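In Defense of Losing to the Dice

My neighborhood has a board game café called Borkska, and every Saturday it fills up with people explaining to each other why they deserved to win. I go for the soup and stay for the grievances.

The game of the moment is Grevska. You run a shipping company in it, the box weighs as much as a small dog, and the rules take 30 minutes to read aloud if no one interrupts. There is no luck in Grevska at all. Its fans will tell you this before they tell you their names. Every crate and every coin is on the table for all to see, and the best player wins, which in my group means the same player wins. I have lost to him 7 times. I know exactly why I lost each time, too, since he is kind enough to go over it with me while I look for my coat.

I would like to speak up for the other sort of game. When I was a kid we played one called Giltine at my grandmother's kitchen table, and as far as I could tell it required no thinking whatsoever. You rolled, you moved, you got sent back to the start by a relative. My grandmother won often and took full credit. When she lost, the table was crooked. An eight-year-old could beat a retired bookkeeper, and the retired bookkeeper could sulk about it through dessert with her dignity more or less in place. 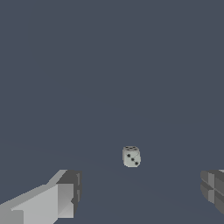 The Trouble With Fair

Serious players call dice lazy design. A good game, they say, should reward good decisions. I spend five days a week at Villalobos, an office supply firm, where good decisions are supposedly rewarded, and I can report that by Friday evening I've had enough of that system. I don't need a second performance review with snacks.

A die lets everyone at the table off the hook. If I need a 6 and get a 2, I can groan, blow on my hand, blame my brother-in-law for breathing, and try again next turn. The person ahead of me can't be too smug, and the person behind me has a reason to keep sitting there. Take that away and by the second hour half the table is playing for fourth place and checking the bus times.

Skill still has its uses. I want it in dentists and in whoever inspects the bridge I drive over. I'd just like one evening a week when it stays home. My proposal for next Saturday is Giltine, followed by pie, and the champion of Grevska is welcome to bring his strategy. He'll be rolling like the rest of us.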